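Makard Opens Applications for Work-Based Technical Certificate

Junelton, 2020-08-14

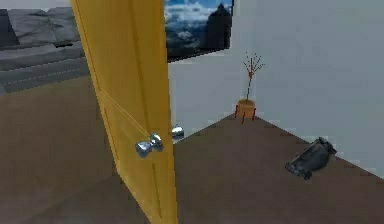
Makard, the training arm of Gitent, has opened applications for a work-based certificate in building maintenance. The course is intended for school leavers and adults who do not hold a degree and do not plan to take one. It will run from the Worku site in Junelton, with teaching to begin in February.

The certificate takes 82 weeks to complete. Trainees spend four days of each week with an employer and one day in the classroom. They are paid by the employer for all five days. There are no tuition fees. A registration charge of 400 is payable on enrolment and is returned in full when the first assessment has been handed in.

The syllabus is divided into seven units: site safety, measurement and drawing, joinery, basic plumbing, basic electrical work, record keeping, and customer contact. Each unit is assessed by a practical task and a short written paper. A trainee who fails a unit may retake it once without charge. Marks from work done with the employer count towards the practical task but not the written paper.

Applicants must be 17 or over on the first day of teaching. No set grades are required. All applicants sit a test in reading and arithmetic, and those who fall below the pass mark are offered a bridging course before they reapply.

"Many of the people who write to us left school with a fair idea of the work they wanted to do and no clear route into it," said Natnael Alemayehu, head of programmes at Makard. "Some started a degree and stopped. We ask what they can do now and what they are prepared to learn."

Employers who take on a trainee receive a grant of 3000, paid in two parts. The first part is released after the probation period and the second on completion of the final unit. Employers must name a supervisor for each trainee and allow one visit per term from Makard staff.

Trainees who complete the certificate may apply for the second-level award, which covers estimating and site supervision. Entry to that award is not automatic.

Application forms and the full syllabus are available from the Makard admissions office in Junelton.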